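Clustum Community Help > Recording and Labelling > Household tasks

Splitting a two-handed sorting recording into separate examples

Posted by Prondwood Records Desk
October, 9 replies hidden, 3 shown

Our organisation is preparing a set of household recordings for a system that is to learn sorting and putting away. Recordings are made from head height by participants in their own homes. We hold 1,925 clips, of which 570 concern small packaged goods.

Guidance is requested on clips in which both hands are occupied at once. The labelling sheet supplied with Clider allows one object and one action per line. Our labellers have divided such clips in different ways, and 71 have been returned to us as inconsistent. The moment below is typical of those returned.

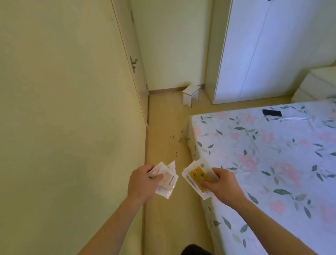
Both hands holding packets, bedroom passage. Returned with the remark "object unclear".

We should be grateful for advice on two points: whether each hand should receive its own line, and whether a bundle is to be treated as one object or as many.

Posted by Widmer Labelling Office

Each hand should receive its own line, with the same start time if the holds overlap. In the case shown, we would enter "left hand, holds, bundle of white packets" and "right hand, holds, bundle of white packets with yellow card". The card is printed with small faces and carries a barcode label, and is therefore the most dependable means of telling the two bundles apart later in the clip.

A bundle is one object for as long as it moves as one. Should a packet be drawn out, a new line begins at that moment - the remainder keeps its original name. Labellers should not guess at the contents. "Packet" is sufficient, and a guess that is later corrected in one clip is seldom corrected in the others.

We also advise that places be named from a fixed list (floor, bed, stool, wardrobe, drawers) before labelling starts. After adopting such a list, our office found that agreement between two labellers rose to 86 per cent.

Posted by clipdesk_south

One line per hand, as above. Please check which version of the sheet is in use, as the older one rejects two lines with the same start time.

Posted by Evening Labelling Group

It is our practice to use a single line marked "both hands" and to add a note. This is quicker, although it may not suit the purpose described if the hands later do different things. The returned clips should in any event be labelled again by one person.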